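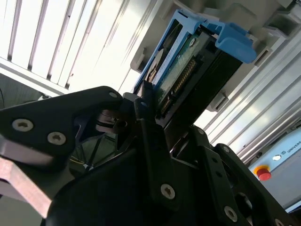 Why not just pull the drive out with your own hand, Mattes Reinholz asked at the March open evening, and he has asked it at most open evenings since. It's a fair question. We have prepared several answers over the months and he has enjoyed none of them. If you would like to work on something that can't survive a fair question, keep reading.

CALL FOR PARTICIPANTS: THE PIRKARI DRIVE SWAPPER
Cruzado Shared Workshop, Draltanitz
Unpaid, evenings, coffee of variable quality
Posted Nov 23, 2025

What we're building

Pirkari is an arm with a multi-finger hand and a camera at the wrist, and its one job in life is to swap hard disk drives. It should reach up to a rack, get hold of a drive in its blue caddy, bring it out without bending anything, set it down and put another one in. A person who has done this twice can manage it while talking on the phone. We have been at it for nearly 8 months.

The software that decides where the fingers go is called Ara. It was named early on, when we were still in a good mood. Ara looks through the wrist camera, finds the caddy, works out which way the latch faces and plans an approach. On a good evening it does all of this in a sensible order.

The approach is in decent shape. The hand gets itself to the drive at a reasonable angle and one finger can find the lower edge. What we don't have is a dependable way to work the latch and then keep a grip while the caddy slides. The caddy wants to come straight out along its rails. The hand has other ideas, mostly diagonal ones. When the caddy binds, Ara pulls harder, and then somebody (usually me) hits the red button and we all look at the log.

Who we want

We have room for a few more people. Experience is nice but we've seen what ours did for us, so don't let a lack of it stop you.

Someone for fingers. You would look after the hand itself: fingertip shape, pads, backlash, and the many small hex-socket screws that hold it together and would rather not. We have tried several rubber tips. The soft ones peel and the hard ones skate. If you have strong opinions about thread locker, we want to hear them once.

Someone for the camera side. Ara finds the caddy well enough from a distance. Close up, the fingers get in the way of the camera, and the ceiling lights wash out part of the view. At the moment we deal with this by turning off a light and hoping. You should be comfortable with Python and with reading other people's Python, some of which was written after dinner.

Someone for force and motion. Right now the arm knows where it is and has only a vague sense of what it's touching. We want it to notice that a caddy is stuck, back off a little, wiggle and try again. You don't need a degree. You do need patience with tuning, and a willingness to change one number at a time even when you're sure about two.

Someone to write things down. Our build notes are a shared folder with 34 files in it, and a good share of them are called "notes." We would like a build log another workshop could follow. If you can get a straight sentence out of a person holding a screwdriver, you're qualified.

What it involves

We meet one evening a week and leave when the building does. Please plan on coming most weeks through the end of March. You can drop out at any time, and we'd only ask that you tell us where you put the small wrenches.

The first thing everyone does is learn the stop button: where it is, what it does, and how to start up again afterward. The second thing is a run of swaps by hand, so you know what a normal caddy feels like. People skip ahead on this one and then write code for a caddy that exists only in their head.

All the drives we practice with are dead. Please don't bring one with your wedding pictures on it.

Money

There isn't any. Cruzado charges 85 a year for membership and you do need to be a member to use the machines, but you can come to your first two evenings free. The project has 300 left for parts, to be spent by argument. If you'd like your fingertip material to win the argument, bring a sample.

What counts as finished

We've set the bar at ten swaps in a row, with no human help and no new noises. Our best run so far is three, and there was some debate about the third. Once we reach ten we'll publish the lot, drawings and code and the bad attempts too, and hold an open evening where anyone can watch. Mattes has said he'll come and race it.

We're sometimes asked whether we'll move on to other jobs after that. Cables have been suggested. The person who suggested cables has been asked to think about what they said.

How to join

Leave a note on the Pirkari board by the front desk at Cruzado, or come to an open evening and ask for the drive people. Tell us which of the roles above you'd like, what you last took apart, and whether it went back together. A "no" won't count against you. We don't need a résumé, and the last person who sent one now does most of the sweeping.

You have to be 16 or over to work near the arm. Tie back long hair, leave the loose scarf at home and bring your own mug.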